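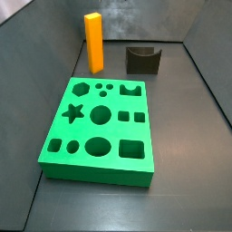
Figure 1. Green foam sorting block with thirteen recessed cavities, in the shallow gray enclosure.

Progress report to Tukanance, period ending March
Project: Tristholm shape-sorting set, foam version
Prepared by: Flusismont, product workshop

1. Status

The cavity layout is frozen. It combines single shapes (hexagon, star, arch, ovals, circle, squares) with one cluster of three small circular holes set in a triangle. The arch outline has been kept from the previous layout, with the semicircular notch rising from the bottom edge of the recess.

We cut 28 blocks in this period against a plan of 28. Of these, 11 went to the Cárdenas site for classroom use and the remainder are in storage.

2. Findings

Cárdenas returned comments on 7 of its blocks. The main one concerns the two small square cavities placed side by side. Children treat them as interchangeable with the large square at the front right and try the small pieces there first. We do not consider this a fault — the small piece drops in and can be lifted out again — but the teacher notes will mention it.

The second comment concerns the star. Foam at the inner corners compresses with repeated use and the piece becomes slack. A denser grade is on order. Cutting time per block will go up slightly.

No complaints on the hexagon or the large circle.

3. Budget

Spending is within the approved amount. The denser foam adds 300 to the materials line, covered by the unspent freight allowance. No transfer between headings is requested.

4. Next period

Cut a trial batch in the denser grade and repeat the wear check on the star. Finish the teacher notes. Confirm storage at Tristholm through June — the current arrangement ends in May.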